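Sharing power, and the bins: Obed Arthur on divided councils

By Úna Daly
30/01/2020

Obed Arthur has spent nine years studying how people who can't stand each other run a town, and he would like it known that the pay is poor. We met in a café in Brulton, which he chose because both halves of the town drink there. "They sit at different ends," he said, "but they queue together, and in my line of work you learn to be pleased with a queue."

His new report, Counting Ourselves, looks at Brulton and its neighbour Trunwood, where council seats have been split between the two main communities ever since the marches turned nasty. Each side gets a set share of the seats and of the senior jobs. Each side also gets a veto, which was meant for emergencies.

"Brulton used the veto 28 times in the first two years," Arthur said. "I've read the minutes of all of them. One was about a school. One was about policing. A surprising number were about the colour of kerbs."

He is not, he insists, against the arrangement. When it came in, people were having their windows put through, and he has little patience with visitors who arrive years later and find it untidy. His complaint is narrower. The system asks every councillor to sign in as a member of one side or the other, and those who decline go down as Other, whose votes don't count when a veto is being tested.

"So you have a perfectly sensible woman, elected by perfectly sensible people, and on the big nights she may as well be knitting," he said. "I asked her if she minded. She said she'd got a lot of knitting done."

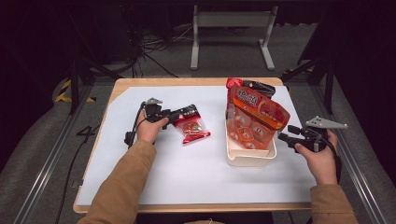
At the table.

The young are supposed to be the cure for all this. Every funder who rings Arthur wants to hear about the young. He did interview 224 people under 30 for the report, and what he got back was less stirring than the funders had hoped.

"They're not marching arm in arm into the dawn. They want a bus after nine o'clock. But when I asked which side they belonged to, a lot of them sighed at me, and I've come to think the sigh is the most interesting thing in the data. I just couldn't find a way to put it in a table."

The sighing has had results of a sort. Last August a group of them, led by a trainee electrician called Vandana Kandpal, collected signatures for a late bus between the two towns. The route would have crossed Keane Road, the line neither side's buses had crossed in years. Both big parties welcomed the idea warmly and then each proposed a bus of its own.

"Two buses," said Arthur, and put down his cup. "Same time, same road, half empty, one behind the other. It cost twice as much and both leaders put it on their leaflets."

Kandpal's group didn't give up, though Arthur is careful about how much he makes of that. They printed one timetable showing both services as if they were a single route, and left copies in the shops. People began getting on whichever came first. The parties have yet to say anything about it, and he suspects they're waiting to see who can be blamed.

I put it to him that this was a hopeful story. He looked at me with some pity. "It's a story about a bus," he said. "I'd like it to be a hopeful one. I've been to a lot of conferences where a bus like that got turned into a model, and then somebody goes off and tries the model in a place with no road."
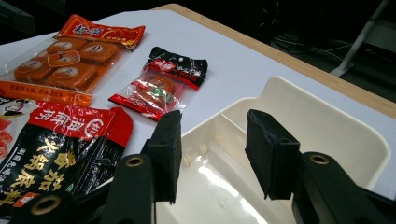 What would you change first, if it were up to you?

The sign-in rule. Let councillors say who they are if they wish, and count everybody's vote the same when a veto comes up. You could keep the veto and keep the shared jobs, and the sky would stay where it is.

Whether either party would agree is another matter. Darragh Gilmartin, who leads the larger of the two in Brulton, told the local paper that the report was "written by a man who will be on the train home by teatime". Arthur has lived in Trunwood since he was six. He has the cutting on his fridge.

His rival on the other side, Cecilia Ankrah, was kinder, and invited him to speak to her members. More than 100 turned up. He talked for half an hour about voting rules, and the first question was whether his mother had been one of theirs or one of ours.

"I said she was from Wostico, and that she'd supported neither lot and disliked both," he said. "There was a long silence. Then a man at the back asked which one she'd disliked more."

He wouldn't tell me either. He paid for the coffee, left by the door at the Trunwood end, and came back in a minute later for his hat.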